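Caring for Your Knits: Washing, Blocking and De-Pilling
Section 2 of the Pullow Wardrobe Care Guide

You've picked out a gorgeous sweater, you've worn it three weekends in a row, and now it needs a wash. Please don't be scared of this part! Hand washing a knit is mostly waiting, and the first time you pull a freshly blocked cardigan off the towel and see the hem lying flat again, you'll want to do the whole drawer.

These steps cover wool, cashmere, alpaca and most blends. Cotton knits can follow the same steps but take longer to dry.

Before you start

1. Read the care label inside the side seam. If it says dry clean only, stop here and go to Section 4.
2. Close any buttons and empty the pockets.
3. Lay the sweater flat and measure it: chest from underarm to underarm, length from the shoulder to the hem, and one sleeve. Write the numbers down. You'll need them in the blocking steps.
4. Look for loose threads and small holes. Mend them now, while the yarn is dry.

Caution: Never cut a snag. Pull it through to the wrong side with a crochet hook or a blunt needle.

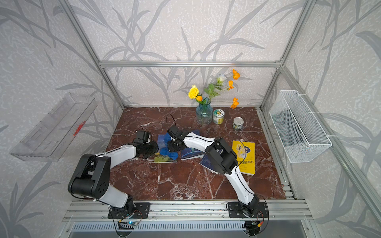 Can I wash two sweaters in the same basin?
Only if they're close in color and you've washed both of them before. A new red or navy knit should always go in alone, and I'd give it at least two solo washes before it shares water with anything pale.

Washing

5. Fill a clean basin with cool water. Stir in a capful of wool wash before the sweater goes in.
6. Turn the sweater inside out and press it down until it's soaked through. Squeeze gently. No rubbing, no twisting.
7. Leave it alone for 15 minutes.
8. Lift it out with both hands underneath, supporting the sleeves. Drain the basin, refill with water at the same temperature, and rinse until the water stays clear.

Note: Some wool washes are made to stay in the fabric. If yours is a no-rinse kind, skip the rinse and go straight to step 9.

Caution: A sudden change from cool to warm water can felt wool, and felted wool won't come back. Keep the temperature steady from first soak to last rinse.

9. Press the water out against the side of the basin. Lay the sweater on a thick towel, roll the towel up like a jelly roll, and kneel on it. (I love this bit. Kneel with feeling!)

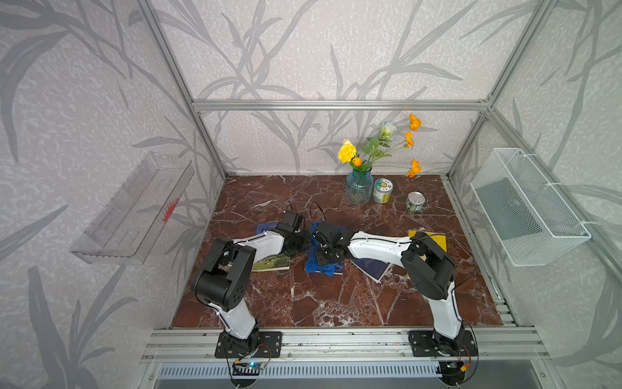 Tayla Tomoana
Knitwear Editor, Pullow Wardrobe Care
Updated Thursday, November 4, 2021

Blocking

Blocking just means drying a knit in the shape you want, and it makes such a difference. A sweater with a droopy neckline and wavy cuffs can look years younger by the next day.

10. Spread a dry towel or a mesh rack somewhere flat, away from radiators and direct sun.
11. Lay the sweater on it, right side out, and pat it into shape using the measurements from step 3. Start with the chest, then the length, then the sleeves.
12. Push the ribbing at the cuffs and hem together with your fingertips so the ribs stand up close to each other.
13. For cables, pinch along each twist to lift it.
14. Turn the sweater over once the top side feels dry. Swap the towel for a fresh one while you're at it.

Note: A chunky knit may need two full days. My Alcombe fisherman sweater always does, and it's worth every hour.

Caution: Don't hang a damp knit, even on a padded hanger. The weight of the water stretches the shoulders and you'll end up with little peaks.
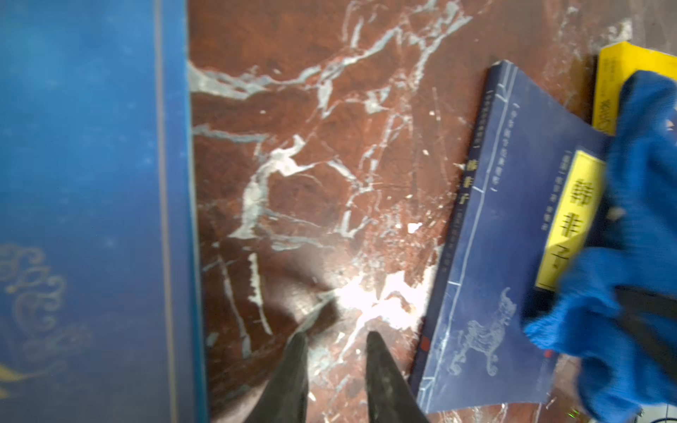 Once it's fully dry, check the underarms and the sides where your bag rubs, since that's where pills like to gather. Pilling is normal on soft yarns, and most of it shows up in the first season.

De-pilling

15. Lay the sweater on a hard, flat surface. Smooth out every wrinkle.
16. Hold the fabric taut with one hand. Draw a sweater comb across it in one direction with short, light strokes.
17. Clear the comb often.
18. If you prefer an electric shaver, keep it level and use the highest guard. Stay away from buttonholes, seams and embroidery.

Agata Fabbri on our repair desk swears by a comb for cashmere and a shaver for everything else, and I've copied her ever since.

Putting it away

19. Fold the sleeves behind the back, then fold the body in thirds.
20. Stack the heaviest knits at the bottom of the drawer.
21. For storage from April through summer, use a breathable cotton bag and close it fully. Cedar blocks can go in too. Sand them lightly when the smell fades.

Caution: Only store clean knits. Moths go for skin oils and food spots first.

For stain treatment, continue to Section 3.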